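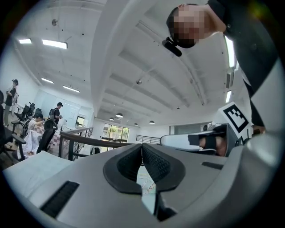 Section 4: Pairing and Aligning Your Two Hand Grippers

If you skipped Section 3, go back and charge both units first. I'll wait. A half-charged gripper will pair just fine and then drop out in the middle of your best take, and you'll blame the software (I did, for most of a morning).

This section covers getting the left and right units talking to each other, checking the marker card, seating the pads, and doing your first two-handed recording. It's written for the Gallum two-hand kit with the standard jaws. If you bought the Trimar adapter plate as an add-on, do everything here with the plate off, then jump to Section 7.

I'm Kamil Polák, by the way. I set these kits up for customers at Emico, and most of what follows comes from watching people do it for the first time. Svetozár Bartoš wrote the original version of this section and his notes are better organized than mine, but a lot of you told us they read like a tax form, so now you get me.

4.1 What you need on the table

- Left and right gripper units, charged
- Marker cards, one per unit
- Two hand straps
- The alignment block (gray foam, comes in the lid of the case)
- The desk receiver and its cable
- A soft, dry brush

You'll also want some elbow room. Stand where you can swing both arms out without hitting a monitor or a coworker. An ordinary open office works well, and you don't need special lamps. Regular ceiling panels are bright enough, as long as they're all switched on. What the tracking does not like is a single strong desk lamp off to one side.

4.2 Fitting the straps

1. Open the strap all the way and slide your fingers through from the outside.

2. Pull the loose end until the strap is snug across your fingers. You should be able to wiggle them a little. If the tips start to tingle, it's too tight, so let some out.

3. Hold the unit out in front of you and tip your wrist down, then up. The housing shouldn't slide around.

4. Do the same on the other side. If you're working alone, the second strap is a pain. I hold the loose end against the edge of the table with my hip, and it looks silly and works great.

Note: Two people can share a kit, one unit each. Lots of our customers do this for handover tasks, where one person passes something to the other. If that's you, adjust each strap for its own wearer and write your initials on the tags. Strap settings get mixed up faster than you'd think.

Caution: Take off rings and bracelets before you start. The strap can press a ring into your finger when you squeeze.

4.3 Checking the marker card

The card with the black-and-white square pattern goes on top of the unit, standing up. It's how one gripper works out where the other one is, so treat it nicely.

1. Push the card into its holder until you feel it bottom out.

2. Give it a gentle tug. If it lifts out, the holder clip is open. Close the clip and try again.

3. Look at the pattern. All of the thick black border needs to be showing, with no tape, fingers or sleeve covering any part of it.

4. Wipe off smudges with a dry cloth. No sprays, please! The print will lift at the corners.

A bit of tilt in use is fine. Your hands are going to turn and the card will turn with them. What causes trouble is a card that's bent, or one that rocks in the holder while the rest of the unit stays still. If yours has a crease, swap it. There are spares in the lid pocket.

Note: The left and right cards have different patterns. Swap them by accident and the software will happily record your left hand as your right. The letter on the back tells you which is which, so check it before the card goes in.

Caution: Please don't print your own card on office paper. I know it's tempting. Paper curls, the size comes out slightly off, and then your distances are wrong in every recording you made that day.

4.4 Seating the jaw pads

The two jaws close toward each other with black rubber pads on the inside, and the pads have a fine ridged texture for grip. They slide on, they can work loose, and a loose pad is the number one thing people call us about.

1. Switch the unit off. The light should be out, and I mean fully out, with no slow blinking.

2. Squeeze and release the handle a couple of times. The jaws should move together evenly.

3. Press each pad down around its rim with your thumb. If you hear a click, it wasn't seated, and now it is.

4. Brush the ridges clean. Lint and paper dust love to sit in there, especially if you're handling cloth.

5. Close the jaws and look through the gap from the handle side. Both pads should come in at the same angle.

If one side sits higher, pull that pad off, turn it end for end, and put it back on. Still crooked? Replace both. A new pad paired with a worn one never closes quite right.

Caution: Keep the slotted grille clear while the unit is on. It lets heat out. Don't cover it with tape, labels or your other hand, and don't lay the unit grille-side down on a blanket or a pile of fabric.

Caution: Keep fingers out of the jaws. They won't break anything, but a pinch from those pads hurts more than it should. Ask me how I know.

4.5 Pairing

1. Plug the desk receiver into the computer and open the Gallum app. Go to Units, then Pair.

2. Switch on the left unit. Wait for the steady light.

3. Type the pairing code. On kits fresh out of the box it's 2953. You can change it later under Units, then Security.

4. Switch on the right unit and do the same.

5. When both names show up in the list, press Link. Both units buzz once.

If only one buzzes, don't panic and don't start over. Press Link a second time. That sorts it nearly every time, and I wish I could give you a more impressive explanation.

Note: If there's another kit being used in the same room, change your code first, before anybody pairs. Two kits on the factory code will grab each other's units.

4.6 Aligning the pair

Here we teach the two units where they are compared with each other. It takes a minute or two once you've got the knack.

1. Put the foam block flat on the table.

2. Rest the left unit in the left notch and the right unit in the right notch, jaws pointing the same way.

3. Press Align in the app and take your hands away. Leaning on the table counts as touching it!

4. Wait for the two short tones.

5. Pick up both units and hold them in front of you, with the card on one in plain view of the camera on the other. The app shows the distance between them.

6. Put both units back in the block. The number on screen should read 200 millimeters, which is how far apart the notches are. If you're off by more than a couple of millimeters, run the alignment again.

When the number refuses to settle, check the cards before anything else. Then check whether your sleeve is creeping forward. Baggy jackets are fine, just push the cuffs back far enough that they stay clear of the pattern.

4.7 Your first recording

Start with something dull. I always hand people a rolled-up sock. It's soft, it's forgiving, and if you drop it there's no harm done.

1. Stand with both units at waist height.

2. Press and hold the record button on either unit until it buzzes.

3. Bring both units together slowly so that each one gets a good look at the other's card. Count to three in your head.

4. Do your task. Pick up the sock with the left, pass it to the right, set it down.

5. Return to waist height and press the button again to stop.

Move at a normal, slightly lazy speed. First-timers rush, and the most common thing I say in training is "slower than that." You also don't need to stare at the app the whole time. Look at your hands and let it run.

You can wear a separate body camera clipped to your collar or chest if you want a view from above. The app will pull its video in alongside the others, but you have to add the camera under Units first. Point it down toward your hands and check the picture before you record, as they tend to droop.

Note: Other people will wander through the background of your recordings. The app can blur faces when it exports, and the setting is under Export, then Privacy. It's off when you install the app, so turn it on before you share any files. It's good manners to tell the folks nearby what you're up to as well.

Caution: Watch where your feet are going. You'll be looking at your jaws and not at the floor, so stay well away from stairs, railings, bags and rolling chairs while recording.

4.8 When things go wrong

The app says "Card not seen." The card is covered, bent, or pointing away. Turn your wrists inward a bit and try again.

The app says "Code 14." That's a loose pad, or something stuck between the jaws. Switch off, clean, press the pads down, switch on.

The app says "Code 1048." The receiver has lost one unit. Check the battery first, then move the receiver out from behind your computer. Metal desks make this one worse.

The jaws close but the app shows them open. Go to Units, then Jaws, and press Reset with the jaws fully open. Close them once, slowly, and open them again.

Recordings come out shaky. Tighten the straps. If they're already tight, look for a wobbly card holder and snug up the little screw underneath it.

One buzz turns into three. Low battery. Stop, save, charge.

4.9 Putting it all away

Switch both units off before they go in the case. Leave the jaws slightly open so the pads don't press flat against each other, and take the cards out and put them in the lid pocket. If your case is the older Šťastný one with the shallow lid, the cards go in the side sleeve.

Brush the pads again if you've been working with fabric. Unplug the receiver, coil the cable loosely, and tuck it under the foam block.

Section 5 covers naming your recordings and getting them off the computer. Keep the units paired if you're going straight there, as you'll need both of them for the test export.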